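Edgardo Panganiban
2 January 2020

1/ Happy new year to all who follow junior single-seaters. I promised a thread about the Cruzado team and its driver choice for the regional championship, so I will write it in small pieces. Please be patient with my English. 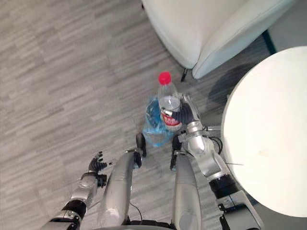 2/ WHO IS IN THE CAR

Precious Cabanatuan has signed for the full season with Cruzado. The team told its mailing list yesterday evening, with one paragraph and no photo of her in the new colors. She will drive car number 9.

3/ For those who do not know her: she did karting until she was sixteen, then two years in the Kelik Cup, which is the small one-make series with the old engines. She finished the last season fourth in the points with 219. Third place had 225. So the difference was six points, and I still think about the second race at Gultdale.

4/ In that race she was leading the group behind the safety car and the restart was called one lap later than the drivers expected. Three of them braked, one did not. She lost her front wing and finished outside the points. The stewards looked at it for a long time and gave no penalty. I was angry that day. Now I think it was a fair decision, but a hard one.

5/ Cruzado is a different kind of team from what she had before. In the Kelik Cup all cars are prepared in one big tent by the organizer, and the driver arrives with her helmet. At Cruzado she has an engineer, a data person and two mechanics for her car only. A driver must learn how to speak with these people. It takes more time than learning the car, in my opinion.

6/ THE SECOND SEAT

It is still open. I have heard three names and I will not write them, because in September I wrote one name and it was wrong, and the boy's father sent me a very polite message which made me feel terrible.

7/ What I can say is that the team wants somebody with experience of this car. There are not so many of those. Most of last year's drivers have moved up or have gone to endurance racing, where the seats cost less if you share them.

8/ THE CAR

Same chassis as last season, same engine, new tire supplier. The tire is the big question. The old one needed around two laps to get warm and then it was good until the flag. The drivers who tested the new one say it is quick at once and goes away in the last third of the race. If this is true, qualifying will be very important and the last laps will be very interesting.

9/ Precious was always kind to her tires. If you look at her lap times from the Kelik Cup, her last laps were often close to her best ones. She never had the fastest single lap of a weekend, though. Her best grid position last year was third. So the new tire helps her on Sunday and maybe hurts her on Saturday.

10/ THE CALENDAR

We have 8 rounds, two races in each. The opening round is at Plornell, the same as last year, and the final is at Gultdale again. I like Plornell for the opening. It has long run-off areas and the new drivers can make mistakes there without destroying the car and the budget.

11/ Gultdale for the final I like less. It is narrow and passing is possible only at the hairpin, and there only if the driver in front allows you to believe it. Twice now the championship was decided in qualifying there, and people went home before the last race.

12/ There is one new track on the list, but the contract is not signed, so the organizer writes "to be confirmed" next to it. If it is dropped, we will have a second visit to Plornell. I have already reserved a room near Plornell for both dates. You can cancel it without paying.

13/ TESTING

Two official days before the season, both at Plornell, both open to the public. You can stand on the grass bank after the last corner and see very well how the drivers open the throttle. Bring something to sit on. There is no food on test days except one coffee van, and it closes when the man wants to close.

14/ A few replies to your messages.

Yes, Cruzado raced under another name before. The owner is the same, the workshop is the same, only the sponsor has changed.

No, I do not know her budget and I would not publish it.

Yes, the live timing will be free again. The video is not decided yet.

15/ Somebody asked whether I think she can win the title. I think top five is a realistic goal and one race win would be a very good year. Drivers who come from the Kelik Cup usually need the first half of the season to get used to the downforce. In the slow corners they are fine, but in the fast ones they lift, because in the old car you had to lift.

16/ Somebody else wrote that she is too old for this level. She is nineteen! Please. Last year's champion was twenty-one, and there was no such discussion about him.

17/ I will be at both test days and will post sector times in the evening, when the team lets us have the sheets. If you see a mistake in this thread, write to me and I will correct it in a new post. The old ones I leave as they are, so that the replies still make sense.

18/ Correction already: the mailing list message from Cruzado came on Tuesday, not yesterday. I read it yesterday. Thank you to the two people who noticed.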